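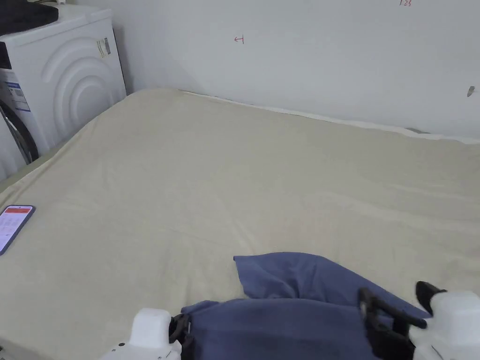 **Figure 4.** Bed with a fitted sheet, and a front-loading washing machine in the same room.

### 4.2 Self-reported washing frequency

Serrano's survey asked 172 tenants in Bostemness how often they changed their sheets; 152 answered. Of these, 71 said weekly. We doubt it. The question followed a page on dust mites, and people who have just read about mites tend to give the clean answer. Owning a washer (Figure 4) did not settle the matter either — the survey never asked whether the machine worked. The Grecu diary study had no such page, but its entries were filled in from memory. We treat both sets of answers as upper limits.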